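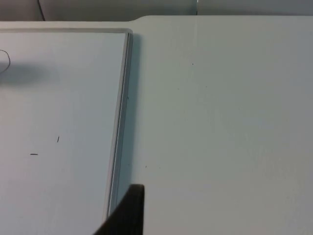

How long should a set of press-on nails last?

A week and a half to two weeks with glue if the prep is good, and a few days with sticky tabs.

That was the first thing I asked the maker behind Leone, the little press-on nail shop in Prorkotthorpe, and she gave me the short answer and then laughed and said she could talk about the long one until dinner. Which she very nearly did! I had my coffee, she had her tea, and I have been wearing her nails on and off since last winter, so I came with a whole page of questions and got through maybe half of them.

She started out as a regular nail tech, renting a chair at a salon in Stallden. "I loved my clients," she told me. "I didn't love doing the same pale pink fill all day long. I'd go home and paint plastic tips at the kitchen counter just to use some color." Her sister wore a set to a wedding, two of the bridesmaids wanted the same, and by the next September she had given up the chair. Leone has now sent out 927 sets, and she can tell you about a surprising number of them.

I wanted to know what goes into one, and how a handmade set is different from the box I'd grab at the drugstore (and I have grabbed plenty of those, no shame). She makes every set with 24 nails, so there are spares in the in-between sizes. "People's two hands don't match," she said. "Your left thumb might be a whole size down from your right. When somebody tells me press-ons always pop off on them, nine times out of ten they've been wearing the wrong size on two or three fingers and squeezing it flat to make it stick."

Her advice for sizing is to go up when you're between two, and file the sides down a little at a time. A nail that is too narrow sits on the nail bed and leaves the edges bare, and that little gap catches on everything - sweaters, hair, the inside of your jeans pocket. I tried it her way with an old set when I got home and it really did feel better.

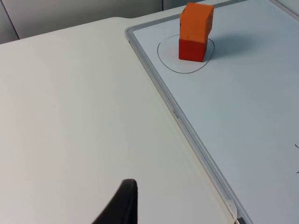
A framed whiteboard lying at an angle on a white tabletop.

Then we got into prep, and this is where she sat up in her chair. "Wash your hands, push the cuticles back, buff very lightly, and then wipe with alcohol. Please wipe with alcohol!" She uses the 70 percent kind from the pharmacy on a lint-free pad and goes right into the corners. What you shouldn't do, she says, is put on hand cream an hour before and figure it's soaked in by now. I am guilty of this. I keep a tube by the bed and another one in the car, and I told her so, and she gave me a look I haven't had since my mother caught me cutting my own bangs.

As for glue, she likes the one from Prodau with the brush, and she puts a thin coat on her own nail and a small bead on the press-on. You set it down at the cuticle first, tilt it forward, and hold. "Hold it longer than you want to. Count slowly, sing something, I don't care." She does her thumbs last so she still has them free for picking up the other nails, and she does the whole thing right before bed, when she knows she won't be doing dishes for a good long while.

I asked about damage, since so many of you have written to me about thin, peely nails after a few months of sets. She didn't brush it off. "The nails don't hurt you. Ripping them off hurts you." She soaks hers in warm water with dish soap and a spoonful of olive oil, and then slides a wooden stick in from the side, and if it doesn't want to move it goes back in the bowl. She'll sit through a whole TV episode like that. Afterward it's cuticle oil twice a day, and a couple of bare days before the next set if you can stand it.
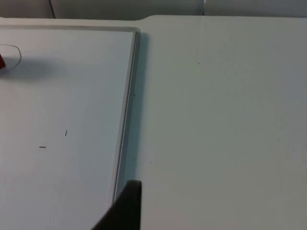
White table, with a light-rimmed board on the left half.

A good set can be worn again, too, and I hadn't been doing that at all. You file the old glue off the back with a fine file (hers is a 200 grit), wipe it down, and put the nails back in the tray in order. Her own favorite, a short almond set in a mossy green with one tiny gold line on the ring finger, has been through five wears and a camping trip.

Before I left I had to ask what she's painting for fall. She has been playing with a brown that goes a little purple in low light, and she's been fighting with it, in her words, for weeks. "It looks gorgeous wet and then it dries like gravy." She is also working on a shorter square for people who type all day, and that one I'm very excited about, as my long coffins and my keyboard have never gotten along.

Custom orders at Leone are closed for now while she catches up, but the ready-made sets go up in the shop in the evening, usually a little after seven. I've got my eye on a milky white with cherry tips, so if you see that one, please leave it for me!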